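Search products, articles, downloads
Search

Varel Cindex 2 Mobile Traffic Meter

The Cindex 2 is a rack-mounted appliance that measures how much of a website's traffic comes from phones, tablets and desktop computers. It reads mirrored traffic from a switch port and needs no script on the pages being measured. Visitors who block analytics scripts are still counted.

Device class is assigned from request headers and connection behavior. Where the two disagree, the session is logged as unclassified and left out of the percentage columns. The default rule set covers 171 device families and can be edited as a text file. Rule changes take effect at the next hourly rollover and are not applied to stored data. 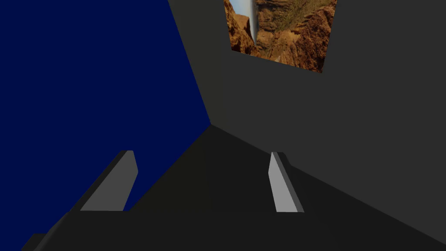
Reports are broken down by country, network operator and hour. Country is taken from the IP address, so traffic sent through a VPN is listed under the exit country. Operators with fewer than 1,000 sessions in the reporting period are grouped under "Other." This limit is fixed in the firmware.

Encrypted traffic is handled in one of two ways. If the unit sits behind the load balancer, it reads headers after decryption. If it sits in front, classification relies on connection behavior alone and the unclassified share will be higher. Varel recommends the first layout for any site that publishes its figures.

Interfaces: two copper Ethernet capture ports, one management port
Export: CSV, JSON, syslog
Time source: NTP, internal clock as fallback
Mounting: 1U, rails included
Power: single internal supply

Firmware released in January adds separate totals for in-app browsers, which earlier versions counted as ordinary mobile sessions. Reports made before and after the update should not be compared without rerunning the older period from raw logs. The procedure is in the administrator's guide, revised by Rosalba Gentile.

The Benedetti shelf kit fits the older Cindex chassis only. Orders for the Bosby region are handled by Gualtiero Martinelli at the Varel sales desk.

Page updated 1 February 2024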